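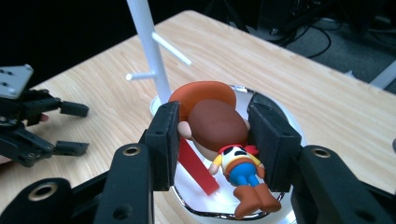 Birkis opens table resurfacing service to households in Vilthorpe

Home News Services Trade Contact

Search this site Go

VILTHORPE, March. Birkis, the furniture repair firm, has opened its table resurfacing service to private households. The service was previously offered only to cafés, schools and offices under contract. It covers the cleaning, sanding, levelling and re-oiling of solid wood and veneered tabletops, and is carried out at the firm's Vilthorpe workshop.

Under the trade contracts, the workshop treated 248 tabletops in the past year. Of these, 129 came in with water rings or heat marks as the main fault. A further 57 had been damaged by unsuitable cleaning products, chiefly strong kitchen sprays and scouring cream. The remainder were brought in for scratches, ink, glue residue or general wear.

Household tables will be handled in the same way as trade work. Each top is inspected on arrival and the existing finish is tested on the underside with a small amount of solvent. Where the finish is oil or wax, the surface is washed, left to dry and sanded along the grain in stages, ending with a fine paper. Where it is lacquer, the coating is removed in full before sanding begins.
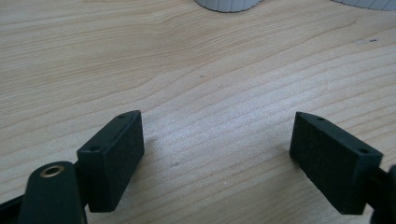

Sanding depth is decided by the thickness of the wood. Solid tops can be sanded several times over their life. Veneered tops are measured at the edge first, and any top with too little veneer left will be cleaned and re-oiled only. Customers will be told which applies before work starts, and no charge is made for the inspection.

The finish used is Grastelitz, a clear hard-wax oil made for indoor furniture. It is applied by pad in two thin coats, with a full night of drying between them. Birkis chose it after a trial on offcuts of oak, ash, beech and birch, in which samples were left under wet glasses and warm mugs and then wiped down. The oil darkens pale timber slightly. Customers who wish to keep a lighter tone can ask for a version with a small amount of white pigment, and a test patch will be made on the underside on request.

Tabletops with cable openings, inset plates or other cut-outs are accepted. Inner edges are sanded by hand and sealed with the same oil as the top, as bare end grain takes up moisture more quickly than the face. Loose grommets and covers should be removed by the customer and kept at home.

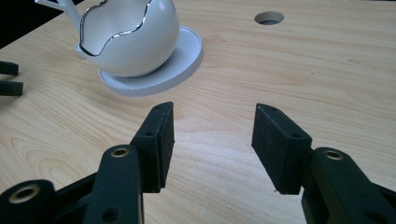 Light wooden tabletop with a round opening.

Collection and return within Vilthorpe are carried out by Bạch, the local removals firm, which already moves furniture for the trade contracts. Legs and frames may be left in place if the table will pass through a standard internal door. Larger tables must be taken apart beforehand, or a separate charge for dismantling will apply. Fixings should be put in a labelled bag and taped to the frame.

Work normally takes 2 weeks from collection. Tables should be used lightly for the first few days after return. Cloths, place mats and ornaments should be kept off the surface during this period so that the oil can harden evenly. After that, the top may be wiped with a well-wrung cloth and a little mild soap. Items with hard or unglazed bases should be lifted when moved, and felt pads are advised under anything that stays in one spot.

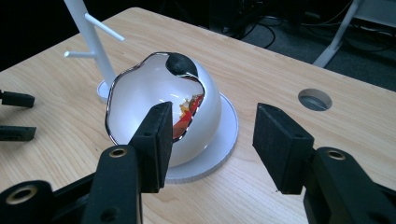 Glossy white ornament on a round base, light wooden table.

Prices are set by surface area and by the type of finish to be removed. A written quotation will be issued after inspection and remains open until the end of the following month. Outdoor furniture, kitchen worktops and painted tables are not covered by the service.

Bookings can be made at the workshop counter or through the enquiry form on the Birkis website. Inspections for household customers take place on Friday mornings. Existing trade contracts are unaffected by the change.

Notes to editors

Birkis repairs and refinishes wooden furniture from its workshop in Vilthorpe. Trade enquiries should be sent through the Trade page.

Share Print Email
2 comments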